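Zillari Recipe Box

Version 3, August 30, 2022
Maintained by Khurram Soomro and Tahira Soomro

What this is

Zillari is a collection of 1065 home recipes, typed up from handwritten cards, letters, notebook pages and the backs of a great many envelopes. Every recipe is stored as a plain text file, so you can open it on anything, search it, print it and tape it inside a cupboard door. We started it to save our grandmother's cooking and then the cousins got wind of it, and now it covers four generations and more lentils than we ever thought possible!

What's in the folders

breads: flatbreads, buns, rusks and the whole Tanoli notebook, which is almost entirely dough
mains: the biggest folder by far
pickles: small but mighty
sweets: includes 28 versions of rice pudding, and yes, we kept them all
notes: letters and margin comments that mention food but don't add up to a recipe

How a file is laid out

Each file has the same 6 fields, always in this order: title, source, serves, ingredients, method, remarks. If the card didn't give a serving size, the field says "not given". We don't guess. The remarks field is our favorite part of the whole project - it's where you find things like "double the ginger if your uncle is coming" and "do not attempt in July."

Spelling is kept as written in the title and remarks. In the ingredients we use one spelling throughout, so a search for cilantro finds every recipe with cilantro in it, whatever the card called it.

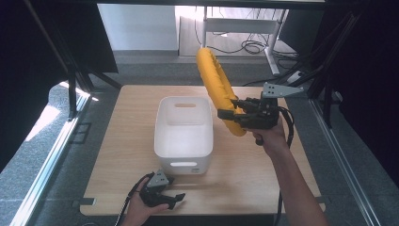

Measurements were the hardest thing to settle. Many of the older cards use "a teacup" or "the blue bowl," and the blue bowl broke long before either of us could cook. Tahira worked through the mains by cooking them, weighing as she went, and her weights are given in square brackets after the original wording. Anything without brackets hasn't been tested yet, so treat it as a starting point and taste often.

Where the recipes came from

Wostska: the oldest set, copied from letters. Faded in places. Words we couldn't read are marked [unclear].
Tanoli: one thick notebook, beautifully neat, with prices in the margins.
Arnton: loose cards from a neighborhood cooking circle. Great cakes.

Known problems

Oven temperatures in the Arnton cards are a mix of Fahrenheit and Celsius, and a few cards don't say which. If a sponge seems to want 180, it's Celsius.
Two halves of a mango pickle recipe may belong to different pickles. We've tried it as written and it's pretty good, so it stays.
Some of the Wostska recipes stop at "cook until done."

Using and sharing

Cook from it, copy it, change it, pass it on. If you reprint a recipe, please keep the source line so the cook gets the credit.

Corrections are very welcome, especially if you can read old handwriting. Send the file name and the line you'd fix. The next batch goes up in September and it's mostly soups - we can't wait to share the barley one.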